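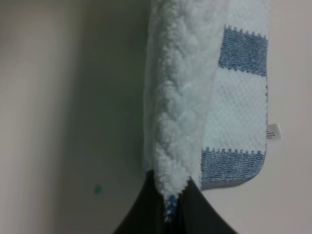

Afilador Himon de tres ranuras: opinión después de varios meses de uso

Compré el afilador manual de Himon en julio, cuando mi piedra de siempre se partió al caer al suelo. Lo he usado desde entonces con los cuchillos de casa: uno de cocinero bastante grande, una puntilla, uno de deshuesar y un santoku de marca Onance que me regalaron y que cuido más que los otros. Publico esta reseña el 2019-11-24, con la pieza gruesa ya algo gastada, así que hablo de un aparato usado y no recién sacado de la caja.

Qué trae la caja

El afilador, una hoja de instrucciones en cuatro idiomas y un cepillo pequeño para quitar el polvo de metal. Pesa 712 gramos en mi báscula, bastante para su tamaño. La base es metálica y el cuerpo, de plástico negro mate. El asa es cómoda para una mano mediana. Danang Majimbun, mi vecino, tiene las manos grandes y lo sujeta con los dedos algo encogidos.

Las ranuras van numeradas. La primera es de carburo y sirve para hojas muy castigadas. La segunda lleva discos de diamante. La tercera es cerámica y, según la hoja, equivale a un grano 900, dato que no tengo forma de comprobar. El ángulo es fijo, de unos 14 grados por lado.

Cómo afila

Con el cuchillo de cocinero, muy bien. Estaba romo hasta el punto de aplastar los tomates, y después de pasar por las tres ranuras volvió a cortar la piel sin apretar. No queda como con piedra. Si se mira la hoja a contraluz se ven rayas pequeñas y desiguales, pero para picar cebolla y trocear pollo es más que suficiente.

Con la puntilla cuesta más. La hoja es corta y los últimos milímetros junto al mango no llegan a tocar los discos. Himon lo advierte en las instrucciones, en letra pequeña. Al cabo de unos meses se empieza a notar un escalón en esa zona.

Al de deshuesar le he dado solo la segunda y la tercera ranura. Tiene la hoja flexible y hay que ir despacio, tirando hacia uno y sin hacer fuerza hacia abajo – el peso del propio cuchillo basta. 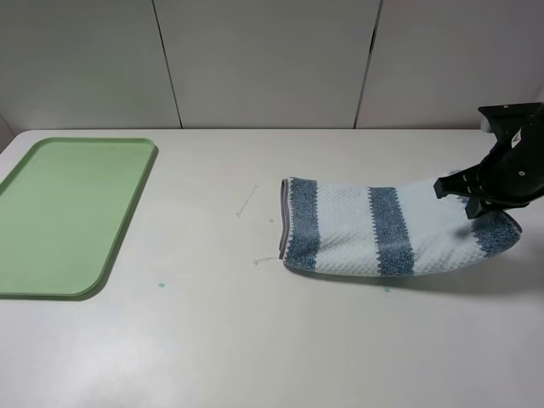
El santoku es un caso aparte. Venía con un filo más cerrado que el que deja este aparato, y la primera vez que lo pasé por la cerámica perdió parte de su finura. Desde entonces lo llevo a afilar a Tuhumury, un taller pequeño donde trabajan con piedras de agua. Quien tenga cuchillos japoneses de acero duro haría bien en no meterlos en ninguna ranura de ángulo fijo, ni de esta marca ni de otra. Los de sierra tampoco entran.

Estabilidad y limpieza

La base lleva cuatro tacos de goma que agarran bien sobre piedra y madera, y bastante peor sobre una superficie lisa y clara como la que tengo en la cocina, donde el afilador se desplaza un poco en cada pasada. Lo he resuelto poniendo debajo un paño doblado en cuatro. Vale cualquiera de algodón, o una toalla de rayas como la que asoma doblada en la foto, siempre que no sea resbaladiza.

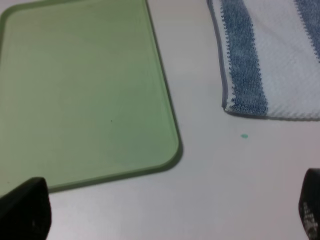
La limpieza es lo que peor está pensado. El polvo de metal se acumula bajo los discos y el cepillo no llega al fondo, de modo que toca dar la vuelta al aparato y golpearlo con la palma. Además, parte del polvo cae fuera y se pega a lo que haya cerca. En una superficie verde claro como la de la foto basta una mota oscura para que se vea enseguida, y conviene repasarla antes de poner comida encima. El cuchillo también hay que lavarlo después de afilar, con agua y jabón y secándolo a mano.

Comparación con el Jevix

Prasetyo Menon me prestó durante unos días su Jevix, que solo tiene dos ranuras y es más barato. Afila parecido en hojas que ya están en buen estado, pero le falta la ranura de carburo y con un cuchillo muy romo hay que insistir mucho. A cambio se desmonta con un tornillo y se limpia bien. Si uno afila a menudo y no deja que el filo se estropee, me quedaría con el Jevix.

Recambios

La pieza de cerámica se vende suelta. La de carburo no, al menos en la tienda donde lo compré. Escribí a la marca para preguntar y sigo sin respuesta.

Valoración: siete sobre diez.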